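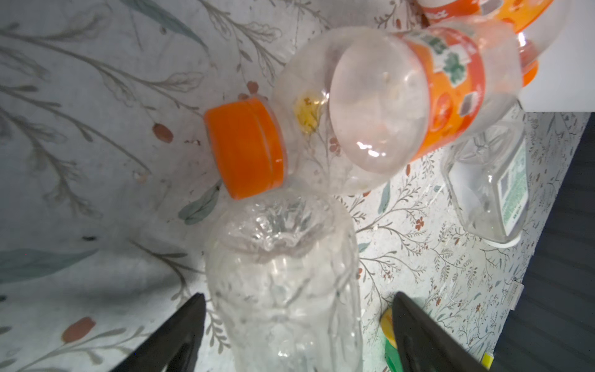

Open day walk-round, Barko hall, Friday. Bottle sorting demo, Stito arm, table 2.

**Before doors**

- [x] Emergency stop within reach of the presenter. Pressed it twice. Fine.
- [x] Cable run taped down
- [ ] Visitor line marked on floor — Cledico say the tape is "on its way". It was on its way last year too.
- [x] Speed limit set and locked. I asked to see the setting and was shown it, after some sighing.

**Table and bottles**

- [ ] Cloth fixed at all corners. Patterned tablecloth under a gripper? Looks homely, but I'd want it clipped or gone.
- [ ] Bottles clean inside. The one with the orange cap has yellowish residue near the neck. Swap it.
- [x] No glass
- [ ] Mixed shapes tested. They tell me it copes with anything. Show me the clear one lying down, then the squarer one, without a hand helping.

**With visitors in**

- [ ] No more than 40 in the hall at once
- [ ] Children kept back from the fingers — a sign won't do it, put a person there
- [ ] Presenter to stop saying "completely safe"

**Comments**

Rweyemamu room not checked, locked at 1915. The claim on the poster that the arm never drops a bottle should come down until somebody can produce a test record. Not signed off. Will look again once the open boxes are dealt with.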